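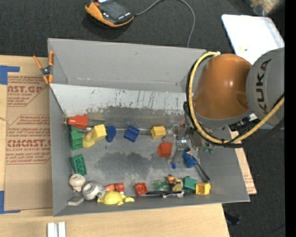 One of our early customers told us over lunch that picking was the part of the job they had stopped trying to automate, since every kit they'd looked at wanted the parts lined up first. We heard some version of that all last year, and it's a big part of why I get to write this announcement.

LONBERG OPENS ORDERS FOR THE STESTUM MIXED-BIN PICKING KIT

Lonberg is now taking orders for Stestum, a picking kit for shops that already own a robot arm and have a bin of mixed stuff they'd love it to empty. I've been on the Stestum team from the first sketch, so forgive me if I get a little carried away (the sales folks have a shorter version, if you'd prefer one).

So what do you get? The kit is a gripper, an overhead camera on a fixed mount, a small controller that sits beside your robot's own cabinet, and the Stestum software. You bring the arm, the table and the bin. We bring the rest, plus a person who stays with you for the first two days and doesn't mind eating from your vending machine.

What I like best is the stuff we test on. We don't use neat rows of identical cartons. We use toys and hand tools – a rubber duck, a toy turtle, plastic blocks, a long metal rod, things that roll and things that lie flat against a wall and refuse to be picked up. If you've ever tried to get a flat block out of the corner of a bin with two fingers, you know what we've been up against! Our current test set has 435 objects in it, and people keep bringing in more from home.

Stestum doesn't need a 3D model of your parts. You show it the bin, it proposes a grasp, and the arm goes for it. If it comes up with nothing, it tries a different approach, and after three misses on the same item it leaves that one alone and moves on. You can change that number. You can also mark items it should never touch, a feature we added after one pilot shop asked for it twice in the same morning.

Cronin, a parts recycler and our first pilot site, ran the kit on a sorting table from the spring into August. Over the last stretch of that pilot the cell made 3343 pick attempts on mixed returns, and the shop floor crew kept a handwritten log of every one that needed a human. I've read the whole log. It's blunt, and it made the product a lot better. The biggest change to come out of it was a slower approach near the bin walls, which you can now set separately from the main speed.

Our second pilot, at Polier, was a different animal. They repair and resell play sets, so they deal with lots of small, bright pieces and the odd scrap of clear packaging mixed in. Clear plastic gave us fits for months. It's better now, and I'd still call it the weak spot: if your bins are mostly see-through items, please talk to us before you order. We'll happily run a sample box of your parts in our lab, free of charge, and send you the video, good or bad.

A few practical things people always ask me:

The kit works with most six-axis arms, and we keep a list of tested models that we'll send along with a quote. The camera needs a clear view straight into the bin, so very deep bins are out for now. Lighting can be ordinary shop lighting. Your safety setup stays yours – we don't replace your guarding or your risk assessment, and we'll ask to see both before we switch anything on.

Stestum is offered as a monthly rental at $1186, which covers the hardware, software updates and phone support. A spare finger set is $586 and, yes, I'd get one. Fingers wear, especially if your bins are scratched up like ours. There's a six-month minimum on the rental, after which you can go month to month or send it all back to us in the same crate.

We're building the first batch at our own shop and will ship in the order that deposits come in. After that, we plan to work on two-bin sorting, where the arm picks from one side and fills the other by type. It runs in the lab already, on a good day, and I'm not going to promise a date for it.

If you want to see a kit at work, we hold open lab afternoons from 2 p.m. to 5 p.m. all through the month. Bring a box of your most annoying parts. We mean that.

To order, book a lab visit or ask for the tested arm list, contact the Stestum desk at Lonberg.

This site uses cookies to remember your settings and see which pages get read. Accept all | Manage choices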